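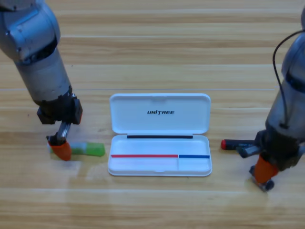
Standards and Practice

Before the two arms may move, somebody reads a sheet of paper aloud. At Clasteva, a small company which tests robot arms for office and packing tasks, this is rule one, and the woman who wrote the rules does not allow exceptions. "The paper is boring," she told me. "It should be boring. If it is interesting, we wrote it badly."

The sheet has 8 points. The case must stand open between the arms, with both compartments empty. The pens and other small items lie outside it, left and right. No hand goes over the table while the motors have power, also not for one second to move a marker.

I asked what people forget most. "The fingertips," she said. "The orange rubber gets smooth. We change it after 2000 grips, and we write the number in the book." Before, they waited until something slipped. She did not like this way of working.

The company took its first rules from Clumar, a partner with bigger machines. Many of them did not fit a table. A distance of 600 mm between person and arm was kept, and most of the rest was written again in simple words.

And when two arms want the same place? "One arm has priority, and it is written which one. The other waits outside the case." She showed me the log for November, with 162 runs. Each stop has a cause next to it, in handwriting. Three lines said only "unknown", and she had put a circle on them with red pen. Those runs will be repeated next week.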